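Old Dell tower: fix it up or let it go?

plundon_pete2674
So I picked up a used Dell desktop for 60 bucks at a yard sale in Skesstead and I'm torn. Plan was a homework machine for my kid, maybe a bit of light gaming. It came with no drive and the fans are LOUD.
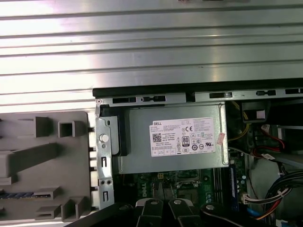

Side panel off, power supply still in its spot

orna_1151
Sixty is okay if it boots. Put in a cheap SSD, clean out the dust, done. I ran one like that for years!

nohbody24
Gotta disagree. By the time you buy a drive and memory you could have a newer refurb with a warranty. Old power supplies make me nervous too.

orna_1151
They make you nervous, but mine never gave me trouble. And a kid doing homework doesn't need new anything.

plundon_pete2674
Ok, what about a processor swap? I can spend up to 24 dollars more (my wife set the number, lol).

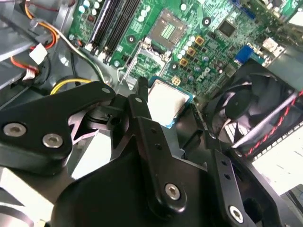 Dell board, chip out of the socket

nohbody24
Check the supported list for that exact board first. Same socket doesn't mean it'll run. And watch those gold pins, I bent one once and that was the end of my weekend.

orna_1151
Agree on the pins. I'd still skip the chip and spend it on the SSD.

plundon_pete2674
SSD it is. Anybody got a spare SATA cable near Plundon?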